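Gedby Two-Arm Teaching Bench

Product overview | Specifications | What's included | Ordering | Support

The Gedby bench is a table-mounted pair of robot arms for teaching tasks by demonstration. An operator moves two hand-held leader arms, the bench arms follow, and the motion is recorded together with the camera views. It is sold to labs, training centers and small automation teams that need a lot of demonstrations of ordinary hand work: picking up, putting down, folding, wiping, stacking.

The bench comes assembled on its rails and is checked on our floor before it goes out. Most customers record their first session on the day it arrives.

Two ways to teach

Remote control. The operator sits or stands at the leader station, which holds two lightweight arms with the same joint layout as the bench arms. Close the handle and the gripper closes. The leader station can sit next to the bench or across the room, up to the length of the supplied cable. A longer cable is available.

Hand guiding. Press and hold the button on the wrist and the arm goes slack enough to be moved by hand. This is slower than remote control and your hands will be in the camera view, so we suggest it for setting start positions and waypoints and for showing a new operator how far each joint goes. Only one arm can be released at a time.

Both modes save to the same file format, and you can switch between them inside a session. The switch is written to the log.

Mounting

The arms bolt to two rails that run front to back along the sides of the table. Each arm slides on its own rail and locks with two clamp bolts. You can set them level with each other or stagger them, which helps when one arm has to reach behind something the other is holding. After moving an arm, run the base check from the console menu. It takes a few minutes and should not be skipped, even for a small move.

The standard table is wood. We have had requests for aluminum and can quote for it. The wood top is quieter when a cup gets put down hard, and it takes screws if you want to add a fixture.

Specifications

Arms: 2, six joints each plus gripper
Recommended load: up to 1000 g per arm
Rail travel: 43 cm
Reach from base: 70 cm
Gripper: parallel, two fingers, replaceable pads
Recording: joint positions, gripper opening, all camera streams, operator notes
Power: one grounded wall outlet for the bench, one for the console
Stop controls: one on the bench, one on the leader station

The load figure is for a full-reach hold. Closer in, the arms will lift more, but the motors run warm and the recorded motion gets less smooth. Keep to the figure if the data matters.

What's included

Table with rails fitted
Two bench arms with grippers
Leader station with two leader arms
Overhead camera and mounting pole
Console cart with monitor and keyboard
Cable set and cable clips
Spare finger pads, two pairs
Starter task cards
Printed setup guide

Cups, cloths and other task objects are not included. Use the things you want the robot to learn with. If you need a starting point, the task cards list common household items that can be found in any store.

Setting up a task

Start with a task a person could do in under a minute. Write down the start layout, the end layout and what counts as a failed try. Operators drift if this is not on paper – one will set a cup down with the handle facing out, the next will not care, and the recordings end up teaching two different things.

Manju Shakya runs our operator training and wrote the starter cards. Her standard first week goes like this: one object, one arm, fixed start. Then the same object with the start position changed every time. Then a second object in the way. Two-arm tasks come last, once the operator has stopped looking at the leader handles.

A raised shelf is worth adding early. Tasks done only on the flat tabletop give you a policy that comes straight down on everything, and it will struggle the first time something is 15 or 20 cm higher than expected. 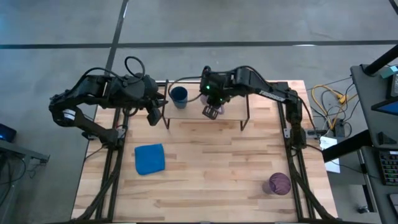
Cups are harder than they look in a plan. A smooth one can turn in the fingers, and a thin rim will show up every small error in wrist angle. We recommend mixing shapes and surfaces from the beginning and teaching the approach at a slow, even speed. Pause for a moment before closing the gripper. That pause is easy to find later when you trim the recordings.

Cloth needs a different habit. Pinch near a corner, lift a little, wait, then move. Replace the finger pads when they get shiny.

How many demonstrations

For a single pick-and-place task with a changing start position, plan on about 1000 recordings before you judge the result. Simple fixed-start tasks need far fewer. Keep the failed tries. Mark them as failed in the console and the training export will leave them out unless you ask for them.

Customer note

"We had two operators on it, Savita in the mornings and Aarti in the afternoons, and we could tell their recordings apart just from the plots. We wrote a stricter card and that fixed most of it. The leader arms are comfortable. I would like a better hook for the cable." – Renu Bisht, Rajput Training Center

The cable hook has been changed on current benches. Owners of earlier ones can ask for the new part at no charge.

Options

Borno soft finger set, for fruit, foam and thin plastic
Wrist cameras, pair
Long leader cable
Foot pedal for start, stop and discard
Second leader station, for instructor use

Ordering and delivery

Benches are built to order at our Grarnurham shop. Delivery is by pallet and two people are needed to move the table. Orders placed before the end of January include the foot pedal.

For a quote, write to Shalini Gautam in sales with your room size, outlet type and a short list of the tasks you plan to teach. If you already have arms of your own and only need the rails and table, say so – we sell those separately.

Related pages: Leader station | Finger pads and spares | Console software downloads | Operator training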